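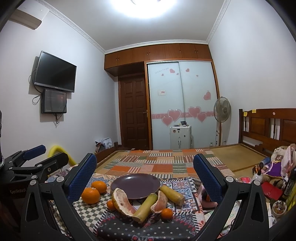
About Girnosier

Girnosier sells household textiles and bedroom basics from a single shop and a small mail-order room behind it. We carry patchwork quilts, woven straw mats, printed tablecloths and plain cotton sheets. Most of our customers live in small homes where the bedroom is also where people eat fruit, fold laundry and do homework, and we choose our stock with that in mind.

The quilts come from the Birano workshop and are sewn in 4 sizes. Patterns vary with the fabric on hand, so two quilts of the same size will seldom match. Straw mats are sold by width. Tablecloths are cut and hemmed to order, up to 80 inches long, with a checkered or plain border.

We also take in repairs. Torn patches, loose bindings and frayed mat edges can be dropped off at the Chiriac Street counter. Please wash quilts before bringing them in. Repairs are usually ready in 13 days, longer in March when we do our stock count.

Wholesale orders are handled under the Brondisix name, with the same staff and the same prices per bolt. Ask at the counter for the current list.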